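FOR IMMEDIATE RELEASE

Usasach Press to publish study of abstention in local assemblies

GRESIDDEN. Usasach Press will publish Present and Not Voting: Abstention as a Political Act in December. The book is the fourth title in the Edora Studies in Political Theory series and will be issued in hardcover and as an e-book.

The study concerns the formal abstention, meaning the recorded choice of a member who is present, entitled to vote, and declines to do so. Political theory has written at length about the citizen who stays home on election day. It has said much less about the elected member who stays in the room. The author treats the two as separate problems and argues that results from research on voter turnout should not be carried over to assemblies without adjustment.

The evidence is drawn from the minutes of 9 local assemblies, among them the Greenwood town meeting and the Gresidden district council. The data set contains 2523 recorded votes. Of these, 793 include at least one formal abstention. Votes by voice or by show of hands were left out unless the clerk entered a full count. Absences were coded separately, as were withdrawals for a declared conflict of interest.

Part One reviews the rules. Assemblies differ on whether an abstention counts toward a quorum, whether it counts toward the total from which a majority is calculated, and whether a reason must be given. Where a motion needs a majority of members present, an abstention has the same effect on the result as a vote against. Where it needs a majority of votes cast, it has no direct effect. The book shows that members often speak of abstaining in the same terms under both rules, and it considers what this means for accounts of responsibility that depend on intention.

Part Two sets out a classification. It distinguishes abstention from lack of information, abstention as protest against the form of a question, abstention under party instruction, and abstention as an agreed exchange between members. The third and fourth types are hard to separate in written minutes. The author codes a case as an exchange only where a matching abstention by the other party appears in the same session or the one following. Cases that did not meet this test were placed in a residual group, which is reported in full in the appendix.

Part Three turns to democratic theory. It asks if a representative can be said to act for constituents when declining to decide, and under what conditions constituents could reasonably object. The argument proceeds through consent, authorization, and accountability, in that order. The author concludes that a duty to vote is difficult to defend in general terms, while a duty to explain a refusal to vote can be defended wherever the assembly's own rules allow time for a statement. A separate chapter answers the objection that such a duty would favor members who are practiced speakers.
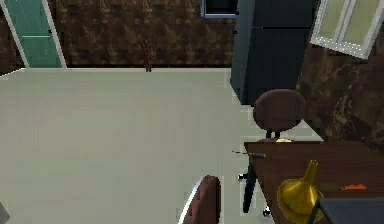
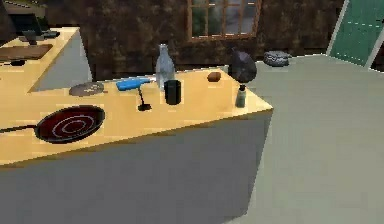

The closing chapter extends the argument to bodies with no written rules, principally shared households and small housing cooperatives. In these settings silence is commonly read as agreement, and the chapter examines when that reading is justified. Its cases are ordinary ones: what may be left out on a kitchen counter, like the black frying pan with the dark red interior, or when a closed door should be taken as a refusal to join a discussion. The author does not claim that household decisions are votes in the strict sense. The claim is that the duty to explain applies in a weaker form, and that its weaker form makes its limits easier to see.

The appendix contains the coding manual, the extracts used to test it, and a comparison of quorum rules in all the assemblies studied. Nearly 700 notes refer the reader to minutes by session and item number. The full data set will be placed on the publisher's website on publication and may be reused for teaching and research with acknowledgment.

The book is intended for graduate students and researchers in political theory, legislative studies, and local government. Parts One and Two may also be of use to clerks and others who draft rules of procedure. No knowledge of statistics is assumed beyond simple percentages.

Review copies are available in electronic form from the Usasach Press publicity office. Requests should state the name of the journal or publication and the expected month of review. Requests for course examination copies should be sent to the sales department.

ENDS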